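Home / news / new album / indie folk / live dates / Bretetti / Bretetti Announce Second Album "Renoncombe"

Bretetti Announce Second Album "Renoncombe"

Quick one before the weekend. Bretetti are back with a second album, it's called Renoncombe and it's out in May on Jansen. First single "Bronddale" went up Thursday morning and we've had it on repeat in the office ever since.

If you missed the debut, Bretetti is the project of singer and cellist Anouk Verbeke plus whoever is in the band that month. Right now that means a drummer, a bass player and a second voice on nearly everything. The first record was mostly cello loops and whispering. Lovely, but sleepy. The new single is a lot louder - proper drums, a chorus that comes in early, and a fuzzy bass line that sounds like it was recorded through a wall. Good thing.

Verbeke wrote most of the songs in one winter and then threw half of them out. "I kept the ones I could still stand in the morning," she told us by phone. "Bronddale was the last one in. We had the record finished and then I played it at soundcheck and the drummer just wouldn't let it go."
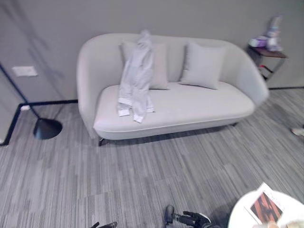
The rest of the album was cut live with very few overdubs, apart from the strings on the closing track, wich took longer than everything else put together. Verbeke played all the parts herself. No guests this time, no remixes planned either. She did mention a piano version of the title track, maybe for the fall, maybe never.

Running order isn't out yet but we do know there are 7 songs, and that the longest one opens side two. Brave choice. There's a vinyl pressing of 200 copies on the label's store, signed, with a lyric sheet. Regular black vinyl, CD and download too. The signed ones will go fast, the last batch did.

Live dates - just 2 so far, both release week, both small rooms. The first is a seated show with room for 253 people and tickets are on sale now. The second goes on sale Thursday at 10 a.m. More dates to come over the summer acording to the label, including some festival slots they can't talk about yet.

"Bronddale" is streaming in all the usual places. Video next week. We'll post it when it lands.

Filed under: Bretetti, Anouk Verbeke, Jansen, new music, album news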